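I started learning to sew in March, in the back room of the library in Otwood. Before that I could put on a button, and my buttons fell off after 4 washings.

In my country my mother sewed everything for us and I was never interested. I wanted clothes from the shop, like the other girls. Now I live far from her, I am older than she was then, and I have curtains that are too long and a skirt with a broken zipper. So I asked at the library and they gave me the name of Conceição Pinheiro.

The first evening she put a cotton rag in front of me and told me to sew a straight line. I sewed something like a river. She turned it over, looked at the back and said, "Again." I did it until the lights were switched off at nine.

The words were harder for me than the needle. Seam, hem, selvage, dart, bias. I had a small notebook for them. For two weeks I thought "seam allowance" was money you receive for sewing, and when I told this to Rohani she laughed so much that she had to put down her scissors. She still asks me if they have paid me.

My favourite word is "gather". You make two lines of long stitches, you leave the threads free at the end and then you pull. The flat cloth becomes full of small waves. You must pull slowly. I pulled fast, the thread broke, and I had to take out 60 centimetres of stitches with the little ripper.

For summer I wanted a colour that makes me happy, so it was lemons. 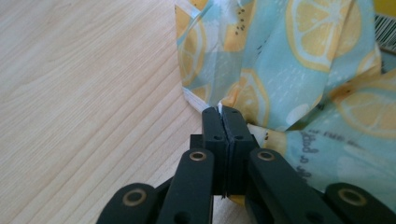 *Lemon slices on light blue, with a narrow gathered edge.*

My mother asked on the phone what kind of stitch I use. I didn't know how to say "backstitch" in our language, and she didn't know it in English, so I explained with my hands, and of course she could not see my hands. In the end she said, "Ah, the one that goes back," and we were both satisfied.

Next I will repair the zipper of the skirt. Conceição says it is a job for one evening. I have told my husband three.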